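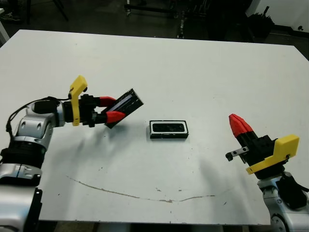 So the club finally has a task we all agree on: put the lid on the box. Six weeks of arguing over whether we should fold towels or stack cups or pour cereal (my vote, I stand by it), and Siham Morsy just walked in with a little black and white container and said this is what we're doing until spring break. Fine!

I figured we'd have it done by dinner. Ha. A person doesn't think about a lid at all, you just sort of mash it on there. With two arms you have to decide which one grabs, how tilted it's allowed to be, and what the other arm is supposed to do with itself in the meantime. Our left arm is Lasa and the right one is Innes, and I drive Innes, so I spend a lot of time keeping my red fingers shut and staying out of the way. It's harder than it sounds, my shoulders were killing me by 9 p.m.

We're logging every try in a spreadsheet, good and bad. We're at 642 now. The team over at Lesstead posted 2,362 on their page, which made me want to lie down on the floor for a while, but they've been at it since last fall and they have way more drivers than we do.

New rule as of this week: nobody drives for more than 60 minutes in a row. I get sloppy way before that, and Siham can spot my tired runs just from the log.

The demo night at Avadix is in March. I still need to fix the sign-up sheet, so if you want a driving slot, text me and I'll write you in by hand for now.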